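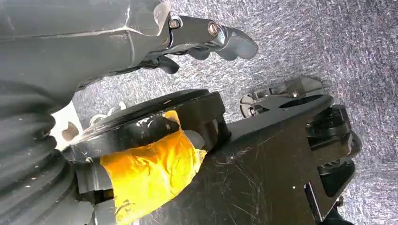

I do the wrist-end check on our Purba once a week, and after a few months of skipping bits of it I've settled on an order that doesn't have me taking the same cover off twice. It takes me half an hour if I've remembered to bring the right hex keys down with me, longer if I haven't.

You'll need: hex keys, a torch, lint-free cloths, a soft brush, a roll of tape in a bright colour, a paint pen and a tray for screws. Get a tray with a lip. I've lost enough M3s under the bench.

Start by parking the arm low and supported, then power off, isolate, and wait 5 minutes before you put your fingers anywhere near it. If your arm has brakes, don't trust them to hold it up while you've got your head underneath!

Bellows first. Brush out the folds, then ease them apart one at a time and go along with the torch. You're after small splits at the bottom of the fold, where the rubber flexes most. A bit of grey dust is fine. Anything that opens when you stretch it means a new bellows, and please don't glue it (I did, it lasted 2 days and made a horrible noise).

Next, the fixings. Go round every bolt you can reach on the gripper and the brackets, nip each one to the torque on your build sheet and draw a paint line across head and body. Next week you just look for broken lines. Scuffs and scratches on the links don't bother me — I only note a fresh one if it's near a joint, where it might mean something's rubbing.

If you've got tape round a link, peel back any loose end and have a look at what's under it. Creased tape collects grit. I replace mine when it starts to wrinkle, keeping it well clear of anything that turns.

Last comes the end effector. Still powered off, move each finger gently through whatever travel the maker allows by hand and feel for gritty spots. Wipe the tips, check the pivot screws haven't backed out, then power up and run open and close 3 times at slow speed with your hand on the stop.
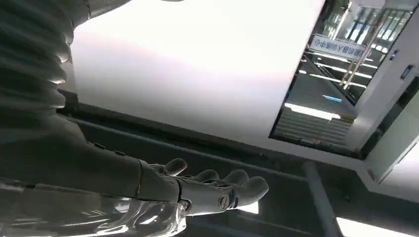

Fikri Sumampouw wrote to say he does the fingers before the bellows, so that brushed-out dust never gets a chance to settle on pivots he's already got grubby hands on. I tried it his way and ended up cleaning the pivots twice, but if your bellows are fairly clean I can't see it mattering much.

Write down what you changed, even if it was one screw. Mine goes on a card taped inside the cabinet door.

Comments

Stanisława Krawczyk: What do you use on the bellows once they're brushed? Ours squeak.

Reply: Only a damp cloth, Stanisława. Check it isn't catching on a bracket before you put anything on it.

tarnlow_bench: The paint pen trick saved me a loose bracket in August. Ta!

Contact | © Prorkcombe Workshop Notes | Back to top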